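Home | Blog | About | Recipes | Contact

Sourdough, round two

Apr 17, 2019

So I gave up on bread in January. My starter (named Bellow, for the noise the jar made when I opened it) had gone gray and sad, and I threw it out and bought sliced bread like a normal person. Then Flurina Pfister gave me a jar of hers and I was back at it before I'd even washed the spoon!
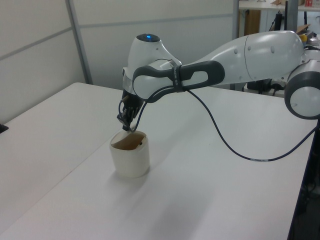 White arm, cream-colored cup.

The big change this time is water. I used to pour in whatever looked right – now I weigh it. 444 grams of flour, 52 of starter, and I hold back a splash of water until the dough tells me it wants it. My kitchen in Wondthorpe is cold, so the first rise takes forever and I've stopped fighting it.

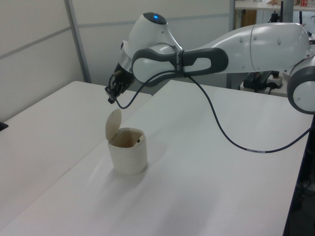 Blue light on top, gripper pointing down.

I also quit kneading. Damian Haslinger swears by ten minutes of slapping the dough around, and his loaves are lovely, but my downstairs neighbor has feelings about that. I do a few gentle folds and leave it alone for up to 60 minutes in between, usually with the radio on and laundry going.
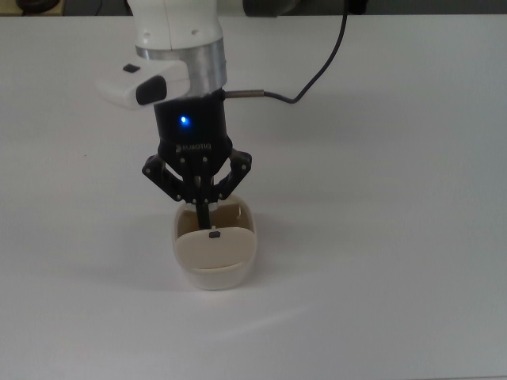 Over the cream-colored container.

My first loaf came out flat as a slipper (great toast, though). The second one had a real ear on it and I may have sent a photo to everyone I know, including my dentist.
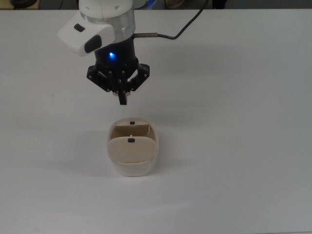 What I'm trying next

Rye, I think, with caraway if I can find the jar. I want to try baking straight from the fridge too, and I need a new razor blade for the scoring – the old one drags something awful. If you have a rye recipe that isn't a brick, please leave it in the comments!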